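Cumlow Community Choir - Frequently Asked Questions

Last updated June 30, 2022

Do I have to audition?

No! Come along, stand with whichever part feels comfortable, and sing. If you're not sure whether you're an alto or a soprano (or a tenor, or something in between), our director Gizella Bodnár will have a quick listen at the piano during the tea break and point you the right way. Plenty of our members hadn't sung a note in front of anyone since primary school.

Do I need to read music?

It helps a little, but you'll get by without it. We hand out sheet music and lyric sheets, and Gizella teaches every line by ear first. There are also practice tracks for each part, recorded by Ifeanyi Afolabi, our accompanist, and they're brilliant for the car or the washing up. Ask him for the link at your first rehearsal.

When and where do you rehearse?

Thursdays at 7 pm in the Jalali Room, upstairs at the Cumlow library. We finish at 9 and most people hang around for a chat. There's a lift at the Wernach Street entrance, and the side door is the one to use after hours.

What sort of music do you sing?

All sorts! This term we've got a couple of folk songs, a gorgeous slow lullaby in three parts, some gospel and one very silly number with bird noises. We try to have at least one piece in a language other than English each term, and Gizella is happy to go over the vowels as many times as we need. Suggestions for new songs go in the box by the piano, and we really do read them.

I'm nervous about singing in front of people. Is that a problem?

Not at all, and you'd be in good company. You'll never be asked to sing on your own unless you put your hand up for a solo. At the first rehearsal most newcomers stand in the second row, where you've got a strong voice on either side and can hear your line coming from behind as well.
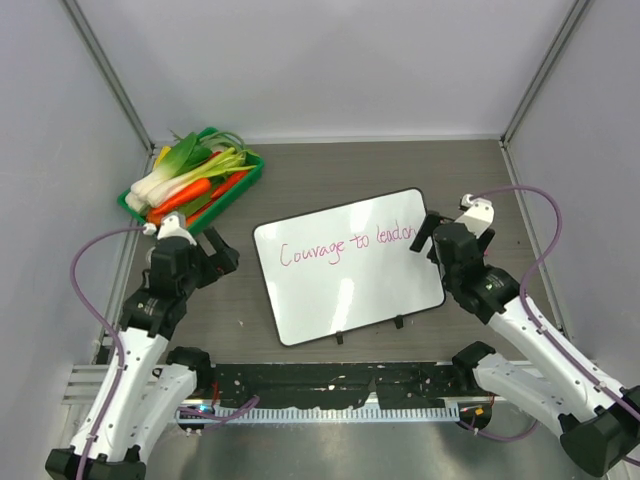
Give it two or three weeks before you decide. The first night can feel like a lot of new names and notes at once, and then one evening the harmony drops into place around you and it's the best feeling! If you'd like to sit and listen the first time, that's fine too.

What does it cost?

It's $35 a term, with your first 2 rehearsals free. That covers room hire, music and the tea and biscuits. If the fee is a stretch, have a quiet word with Gizella and we'll sort something out.

Do I have to perform?

Concerts are optional, though we'd love to have you. We do one in winter and one at the end of the year, and in February we sang at the Skalach Hall festival to a crowd of 600 - easily our biggest yet, and some of us are still humming the encore.

What do I wear for concerts?

Black on the bottom, any bright colour on top. Comfy shoes, please, as we stand for most of it.

Can I bring my kids?

Children aged 10 and up are welcome if they're singing alongside a grown-up. Younger ones tend to find the two hours a bit long.

What if I miss a week?

No worries. Catch up with the practice tracks and sit next to someone who was there. We only ask that you make the last two rehearsals before a concert if you're planning to sing in it.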